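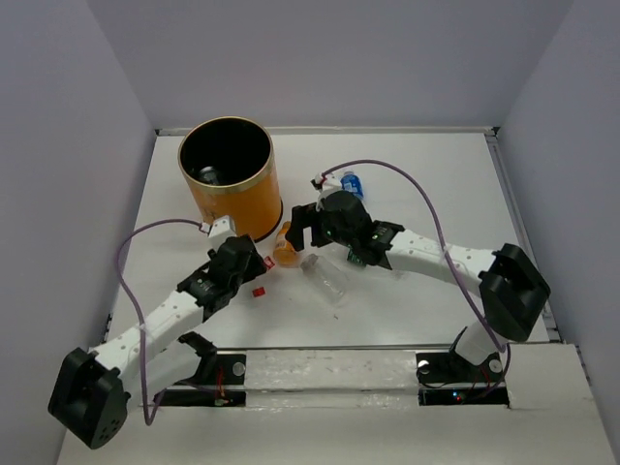 Deleted file recovery from solid-state drives

Deleted file recovery from solid-state drives is the attempt, usually by a forensic examiner, to read back data that the owner of a computer has erased from flash storage. It is often described as a routine part of an investigation. The evidence for that description is thin, and most of it was gathered on older hard disks.

Background

On a magnetic disk, deleting a file normally removes only its entry in the file system. The contents stay where they were until something else is written over them. A solid-state drive may behave differently. The operating system can send a TRIM command telling the drive which blocks are no longer needed, and the drive's own controller may then clear them at a time of its choosing. Many drives return zeros for trimmed blocks as soon as the command has been handled, whether or not the cells have been wiped.

Claims and testing

Suppliers of recovery software tend to quote success rates without saying whether TRIM was switched on. The Poneo toolkit was sold for 18 months on the strength of a trial using 3 drives, 2 of which had been connected through USB adaptors that did not pass the command on. A later trial by the Nuvton laboratory used a test set of 768 deleted files on internally fitted drives. It recovered whole files only where deletion had been followed at once by a loss of power. Supporters of Poneo replied that the test files were too large to be typical, but have not published results for smaller ones.

Chip-off reading

Removing the memory chips and reading them directly avoids the controller, and is sometimes put forward as the answer. It is slow and can destroy the drive. Where the controller encrypts everything it stores, as many now do, the chips yield nothing useful without the key. The Tesov method, which claims to rebuild the controller's block map from the chips alone, has been shown to work on a single unencrypted model.

Use as evidence

A drive may go on clearing blocks whenever it has power, even behind a write blocker. Two images of the same drive can therefore differ, and a mismatch between their hash values does not by itself show tampering.

See also: File carving; Wear levelling; Write blocker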